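This file describes the folder `results/`. Please read it before you load the tables, especially the part on hand timing.

# Punumville Student 800 m Results

The folder contains results of the 800 m from the student track league played between Punumville, Plurthorpe and Zamotlow. It covers 5 seasons and has 700 rows, where one row is one athlete in one race. Men's and women's races are both included, and also the mixed-ability evening races which the league calls "open heats".

I collected the results first for my own interest, as I was helping with the start lists. Later some coaches asked me for a copy, and each of them received a slightly different spreadsheet. I would like now that we all use the same one.

## Files

| File | Content |
|---|---|
| `races.csv` | one row for each race: track, month, season, timing method |
| `results.csv` | one row for each athlete in each race |
| `clubs.csv` | the 11 student clubs, with their short codes |
| `corrections.md` | every change made by hand, and who asked for it |
| `phromma/` | scripts for reading and checking the tables |

All tables are in UTF-8, separated by commas, with a header line. The decimal mark is a point. If your spreadsheet program expects a comma, it may turn the times into text without any warning.

## Columns in `results.csv`

- `race_id` – the key to `races.csv`. It is built from the season, the track code and a letter.
- `athlete_code` – a random code, the same for one person in all seasons.
- `club` – short code from `clubs.csv`. It is the club on the day of the race, so one athlete can have more than one club.
- `place` – finishing place as published. Empty if the athlete did not finish.
- `time_s` – finishing time in seconds.
- `split_s` – time at the bell, in seconds. Very often empty.
- `status` – `ok`, `dnf`, `dns` or `dq`.
- `note` – free text, copied from the paper sheet. I did not correct the spelling.

Names, birthdays and student numbers are not in the folder. The list which connects codes with names stays with the league office in Punumville and I do not have it anymore.

## How the times were taken

The track in Punumville has a finish camera, and all its times are electronic. Plurthorpe used stopwatches until the club bought light gates, and Zamotlow still uses stopwatches. The column `timing` in `races.csv` says `electronic`, `gate` or `hand`.

Hand times are kept as they were written down. I did not add any correction to make them similar to electronic times. Such corrections exist for short sprints, but I don't think that we should apply them to a race of this length, and in any case the person who uses the data should decide it.

Most Zamotlow sheets give the time to a tenth of a second. A few give a whole second, usually for the athletes at the back, when several came in together and the timekeepers had not enough watches. These rows have `whole second` in the note.
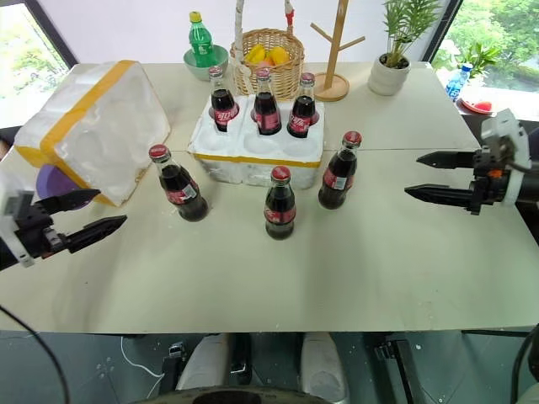
Nadiia Stelmakh wrote to me that the hand times should be in a separate file, because people will make a ranking from everything and will not look at the timing column. I understand the worry. In her opinion the Zamotlow runners look faster in the open heats than they are, and a student who is choosing a team for the relay could draw a wrong conclusion from it.

I kept one file, but I changed the default in the scripts. The function `load_results()` now returns only electronic and gate times. To get the hand times you must write `include_hand=True`. I hope this is a fair compromise, and if it makes trouble for somebody we can discuss it again.

## Using the scripts

The scripts need Python and pandas, nothing else.

```
from phromma import load_results, best_by_season

r = load_results("results/")
best = best_by_season(r, by="athlete_code")
```

`best_by_season` ignores all rows where `status` is not `ok`. It also ignores races marked as `short_course` (see below). If two times are equal, it keeps the one from the earlier race.

There is a second command, which checks the tables:

```
python -m phromma.check results/
```

It looks for a place which is given twice in one race, for times which do not follow the order of the places, and for athletes who appear in two races at the same hour. Please run it before you send a change. A warning is not always an error – two athletes can really share a place – but then it must be written in the note.

## Known problems

- One open heat in Plurthorpe was started from the wrong line. The athletes ran less than the full distance. The race is kept, with `short_course` set to true, because the places counted for the league points.
- In the first season the split was read at the bell by whoever was standing there. I would not use these values for anything serious about pacing.
- The May meeting in Zamotlow was stopped by a thunderstorm in the second season. The heats before the storm are in the data, the later ones were never run. They are not marked as `dns`, as nobody was called to the start.
- Two clubs joined together after the third season. The old codes remain in the old rows. The column `successor` in `clubs.csv` shows the new code.
- `dnf` and `dns` were mixed on some paper sheets. When the sheet had a split time but no finishing time, I set `dnf`. In all other unclear cases I left what was written.

Wind and temperature are missing for every race. I asked the three tracks and only Punumville writes down the weather, in a book which is not always readable.

## What the data can be used for

The tables are good for following an athlete or a club through the seasons, for start lists, and for exercises in a statistics course. A teacher in Plurthorpe uses them on Monday mornings for exactly this, and the question about missing splits came from her students.

They are less good for comparing the three tracks. The inside lane in Zamotlow was repaired in the fourth season, and before this it was common to run wide in the second bend. There is no column for this, and I do not know how to make one.

Please do not use the data to select or refuse somebody for a scholarship. The athletes agreed that their results are published by the league, and this is all they agreed to.

## Removing a person

An athlete can ask that their rows are removed. The request goes to the league office, which sends me only the code. I delete the time, split and note, and I replace the code with `removed`. The place stays, so that the places of the others still make sense. A new version is put in the folder on the same day if I am at home, otherwise in the same week.
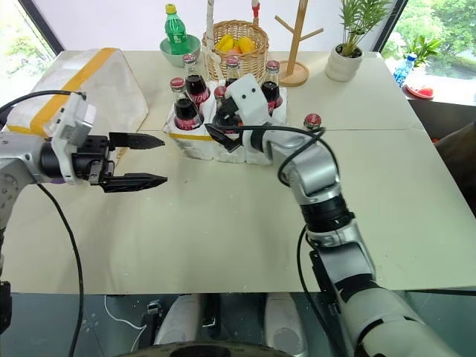
## Sending corrections

Open an issue, or send a photo or scan of the result sheet to the league office and ask them to forward it. I need the `race_id`, the old value and the new value. A correction from memory is not enough, even when it comes from the winner.

If the paper sheet and the league website disagree, I take the paper sheet. There is one exception: when the referee changed the result after a protest, the website is newer and I follow it. These cases are listed in `corrections.md` under the heading "Protests".

## License and credit

The tables may be copied and changed for any non-commercial purpose. The scripts are under the MIT license. When you publish something, please name the data as "Punumville Student 800 m Results" and write which version you used. The version is in the first line of `corrections.md`.

## To do

- [ ] scan the missing sheets from Plurthorpe, third season
- [ ] add the starting lane, where it is known
- [x] change the default of `load_results()`
- [ ] ask Zamotlow again about the second stopwatch column, which has no title
- [ ] write a short test for `best_by_season` with equal times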